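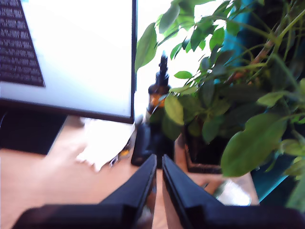 显示器和台面。

四月,比赛用球回弹与保压,第二批

接上一批。球一共 40 个,全是 5 号球:20 个是 Frerichs 的新球,拆袋后没踢过;20 个是 Draltley 训练队换下来的旧球,同型号,外观合格,踢了一个赛季。编号沿用 F01–F20 和 D01–D20,写在气门嘴对侧那一片上,油性笔。上一批写在气门嘴旁边,擦润滑剂的时候擦掉了两个编号,只好按重量去对,以后不要再写那里。

要回答的问题和上次一样:旧球回弹偏低,到底是球皮和内胆的变化,还是赛前充气和温度没控制好。Draltley 教练组的说法是“旧球发死”,但他们的球是室内充气、室外用,所以不能直接采信。

## 条件

- 落高 2.00 m,从球的最低点量到地面。
- 地面两种:混凝土(实验室原地坪),Rivura 的人造草样块,带填充,铺在同一块混凝土上。
- 气压两档:0.80 bar 和 0.60 bar,表压。
- 压力计 Derico,量程 2 bar,分辨 0.01 bar。
- 室温控制在 20 °C,球提前一晚放进来。
- 释放用真空吸盘,不用手。上一批手放的数据散布大,球带一点旋转,落点也偏。

每个球的安排:混凝土 0.80 bar 五次,混凝土 0.60 bar 五次,草块 0.80 bar 三次,合计 13 次。40 个球应有 520 次,有效 519 次。缺的一次是 D11 在草块上的第二次,声音触发没起来,波形文件是空的。没有补测,草块那一组 D11 按两次取平均。补测要重新调压,压力历史就和别的球不一样了,不值得。

## 计时法

不直接看回弹高度,用两次触地的时间间隔换算。麦克风放在落点旁 0.5 m,采样 48 kHz。

不计空气阻力时,h = g·t²/8。h 在 1.40 m 时 t 是 1.068 s,灵敏度 g·t/4,等于 2.6 mm/ms。麦克风给出的时刻误差远小于 1 ms,这一项可以不管。

要管的是接触时间。声音给的是两次“开始接触”的时刻,间隔里包含了第一次接触的全过程,而换算式要的是从离地到再次触地。混凝土上 0.80 bar 的接触时间在高速录像里读出来是 9 ms,不扣的话回弹高度会高估 24 mm。上一批的表格没有扣,所有混凝土数据整体偏高,新旧球之差受影响小,绝对值不能用。已在上一批表头加了备注,没有改原始数。

0.60 bar 接触时间长一些,读数 10 ms,单独扣。草块上接触时刻的起点不清楚,声音波形前沿是斜的,阈值改一点 t 就变。草块那一组改用侧面标尺加高速录像读最高点,不用声音。两种方法在混凝土上对过六个球,差值最大 7 mm,没有固定方向。

阻力没有修正。这个速度下球还在阻力系数较高的区间,下落和上升都会损失一点,按全部球外径和重量相近处理,组间比较时抵消。报绝对恢复系数时要写明“未修正空气阻力”。

## 气压

压力计每插一次,球里就跑一点气。用 F03 连续插拔十次,从 0.80 掉到 0.76,平均每次 0.004 bar,低于一次读数的分辨,但累计起来看得见。所以定的流程是:调到 0.80,拔针,静置五分钟,测五次落球,再插一次针读尾压。中间不查压。

针要先蘸硅油再插。干插的那两个旧球(D02、D15)气门嘴有轻微漏气,抹肥皂水能看到气泡,不确定是干插造成还是本来就漏。两个球都列进下面的漏气名单,回弹数据保留,尾压正常。

压力计本身和水柱比过,只比了低段;0.60 以上没有独立基准。两档的差值可信,绝对值按出厂标称。这一条和上次一样,还没解决。

## 混凝土结果

组平均,回弹高度,已扣接触时间:

| 组 | 0.80 bar | 0.60 bar | 差 |
|---|---|---|---|
| F(新) | 1.412 m | 1.365 m | 47 mm |
| D(旧) | 1.386 m | 1.334 m | 52 mm |

同压下旧球比新球低 26 mm(0.80)和 31 mm(0.60)。单球五次的标准差多在 4 mm 以内,组内球与球之间的标准差新球 8 mm,旧球 15 mm。旧球散布大是预料之中的,踢的次数不一样。

0.20 bar 带来的变化在新球上是 47 mm,折合每 0.01 bar 2.35 mm。也就是说,新旧差 26 mm 相当于新球少充了 0.11 bar。这个数放在这里,后面讲温度时要用。

恢复系数按 √(h/2.00) 算,新球 0.80 bar 是 0.840,旧球 0.832。单看这两个数差别很小,写报告时建议还是给高度,教练组看高度比较直观。

离群的是 D07,0.80 bar 回弹 1.341 m,比旧球平均低 45 mm。重量比其余旧球多 9 g。怀疑缝线进过水,内衬没有干透。先不剔除,烘干柜里放两天再称。去掉 D07 后旧球平均为 1.388 m,结论不变。

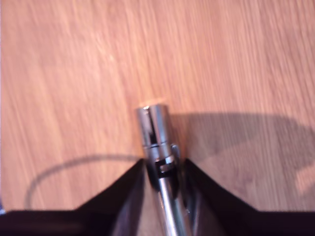
Manuela Valentini 看完上面的表之后批注:新旧差不能只看平均,D 组里有几个球和 F 组完全重叠,应该按球排序画出来,否则 Draltley 会以为二十个旧球都得换。另外她要求把重量一并列出,吸水的球和老化的球不是一回事,处理办法也不同。

两条都接受。排序以后,D 组 0.80 bar 回弹高度在 1.400 m 以上的有四个:D04、D09、D12、D18。F 组最低的是 F16,1.396 m。四个旧球都落在新球范围里,没有理由换。D 组其余十六个低于 F16。

重量:F 组 428–436 g;D 组除 D07 外 427–439 g,D07 为 446 g。重量和回弹的相关只由 D07 一个点撑着,去掉以后看不出来。所以吸水解释不了整组的下降,只解释 D07。

## 温度

这部分没有做冷态落球,只算了压力,再用混凝土上的压力斜率往回推。

体积按不变处理,绝对压力和绝对温度成正比。室内 20 °C 充到 0.80 bar 表压,绝对 1.813 bar;拿到 5 °C 的场地上,等温度平衡后绝对压力 1.813 × 278/293 = 1.720 bar,表压 0.707 bar。掉了 0.093 bar。按每 0.01 bar 2.35 mm 推,回弹少 22 mm。

同一个新球,只因为在暖和的房间里充气、在冷场地上用,回弹损失就和踢了一个赛季的球差不多。两项叠加 48 mm。“发死”里面有将近一半不是球的问题。

限制条件:

1. 斜率来自 0.60 和 0.80 两点,中间当直线用,没有测 0.70。下一批补。
2. 内胆材料冷了以后自身的滞后损失也会变,这里没有计入,方向应是让回弹更低,所以 22 mm 是偏小的估计。
3. 平衡要时间。一个室温球放到冷处,多久压力稳定没有测。热身用的那几个球和备用球袋里的球,开赛时不一定是同一个压力。

Oduor Nyamweya 负责问 Draltley 充气是在哪里做的,器材间还是更衣室旁边,以及从充气到开赛隔多久。问到之前,温度这一节不往报告里放数字,只写机理。

## 草块结果

Rivura 样块,0.80 bar,录像读数:

- F 组平均 0.872 m
- D 组平均 0.861 m

差 11 mm。组内标准差都比这个大,新球 17 mm,旧球 19 mm。换句话说,在这块草上新旧的差别基本淹没在填充颗粒的状态里了。

填充的影响比球大。每测五个球耙一次,耙后第一球总是偏低,第五球偏高,趋势很稳定,从耙后第一球到第五球平均升 14 mm,同一落点被压实了。下一批改成每次落球后把样块平移一格,落点不重复,四角和边缘 10 cm 不用。

样块只有 1 m 见方,下面直接是混凝土,没有弹性垫层。Rivura 的安装图上有垫层,所以草块这组数只能在组间比,不能拿去和球场实测比。Assunta Cirillo 已经去要带垫层的样块,尺寸提的是同样大小。

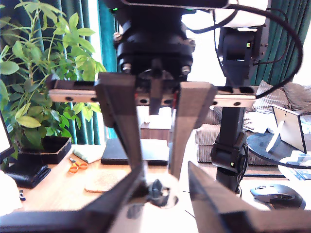 样块到了以后要先单独做一轮重复性,用 F01 一个球,固定 0.80 bar,十个落点各一次,看散布能不能压到 10 mm 以下。压不下去的话,草块上比较新旧球就没有意义,直接从方案里拿掉,省下的时间给保压。

## 保压

全部 40 个球调到 0.80 bar,静置 72 小时,20 °C,中间不插针,结束读一次。

新球:0.77–0.79 bar,没有异常。
旧球:十四个在 0.74–0.78 bar 之间,六个低于 0.74 bar。

六个漏气球:

| 编号 | 72 小时后 | 肥皂水 |
|---|---|---|
| D02 | 0.68 | 气门嘴冒泡 |
| D06 | 0.71 | 无 |
| D10 | 0.70 | 气门嘴冒泡 |
| D13 | 0.72 | 无 |
| D15 | 0.66 | 气门嘴冒泡 |
| D20 | 0.59 | 无 |

气门嘴漏的三个换气门芯再测。D20 掉得最多,气门嘴又不冒泡,内胆有问题,拆开看。D06 和 D13 不急,先放着。

要注意读数本身扣掉 0.004 bar 左右的插针损失,对上表没有影响,但对新球那几个 0.79 有影响,不要去比 0.79 和 0.78 谁好。

保压和回弹没有关系:六个漏气球在混凝土上的平均回弹 1.388 m,和旧球整体 1.386 m 基本相同。漏气是赛前补气的问题,回弹是另一回事。Draltley 目前是凭手感补气,两个问题混在一起就成了“旧球不行”。

## 数据处理里改过的地方

声音触发阈值从满量程的 8% 改为 5%。原因是 0.60 bar 的旧球声音闷,第二次触地有几次没过阈值,脚本把第三次触地当成第二次,换算出来回弹高度比落高还大。这种错一眼能看出来,但脚本应该自己拦住。Tullio Rinaldi 加了一条判断:h 大于 1.60 m 或小于 1.00 m 的直接标红,不进平均。重跑以后混凝土上的 400 次没有标红。

阈值改了以后,0.80 bar 的数重算过,变化不超过 1 mm。

文件命名还是“球号_地面_气压_序号”。D11 草块第二次的空文件留着,不要删,删了序号会往前错。

单位统一成 m 和 bar。Abla Dabbas 那份旧汇总表里有 psi,换算系数用的是 14.5,两位小数以内没问题,但不要再往那张表里添新数。

## 待办

- 0.70 bar 补测,混凝土,F 和 D 各五个球。选 F01、F05、F09、F13、F17,D 组同号;D05、D17 外径再量一次。
- D07 烘干后称重,复测五次。
- D02、D10、D15 换气门芯,再做 72 小时。
- D20 拆,内胆接缝拍照存档。
- 冷态落球:球放冷柜 5 °C 过夜,取出后 60 秒内释放,只测混凝土。取出后压力变化要先测一个球看看,60 秒是拍脑袋定的。
- Derico 压力计 0.60 bar 以上的比对,找一台有证书的表。
- 给 Draltley 的简报先不发,等充气地点的回复。

接触时间 9 ms 只来自三个球的录像,两新一旧,帧间隔 0.5 ms。旧球那个读出来是 9.5 ms,如果旧球普遍如此,D 组混凝土 0.80 bar 平均还要再降 1.3 mm。暂时统一按 9 ms 扣,等 0.70 那轮把旧球多录几个再定。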